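## Linen hire firm to close Sales depot

Civeck, which hires out table linen and bedding to hotels and guest houses, will shut its depot in Sales at the end of March and move the work to a larger site at Fositberg.

The firm said the lease on the Sales building had run out and the landlord wanted it back for flats. Deliveries to the 600 customers on its books will carry on as normal, though the morning van will leave at 4 instead of 5.

Prices for hire stay the same until the summer. Customers with their own stock in store at Sales have been asked to collect it or agree to have it moved — there is no charge for either.

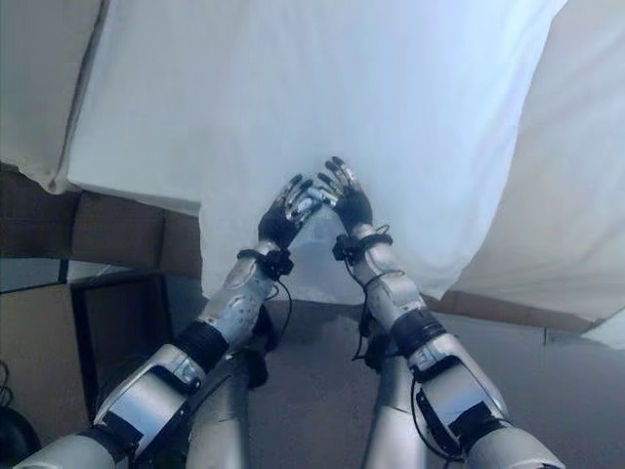 FOSITBERG, March — The new site takes in 1409 square metres on the Kinudeck estate, next to the bus garage. White cloths and sheets will be kept on the ground floor, with coloured linen upstairs. The trade counter opens two weeks after the move, and orders can be left at the gate until then.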